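Plesora, Household Automation Program. A short thread on where our work stands on everyday chores, and where it does not yet stand.

1/ The program has completed 577 simulated trials of a single chore: clearing small items left on household furniture. Angharad Harries leads the work, and Munther Tarawneh is responsible for the scoring.

2/ Clearing a chair is a modest task for a person. For a machine, two thin items lying across each other remain difficult – the arm must take one and leave the other where it is. 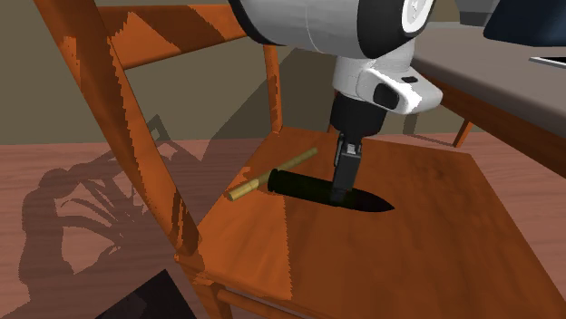 3/ We score a trial as complete only when the correct item reaches its assigned place and nothing else has been moved to the floor. Partial credit is recorded separately and is not included in our totals.

4/ Simulation has limits. Friction, wear and poor light are only approximated, and we do not treat a result on screen as evidence of readiness for the home.

5/ The next stage begins in January at our Sturness site, with 300 physical trials across 19 room layouts. Hadi Nseir will oversee safety.

6/ Our position is unchanged. Machines can assist with some chores under supervision. We do not recommend unsupervised use in occupied homes at this time.

7/ Questions on method may be sent to Abla Tannous at the Sturness office.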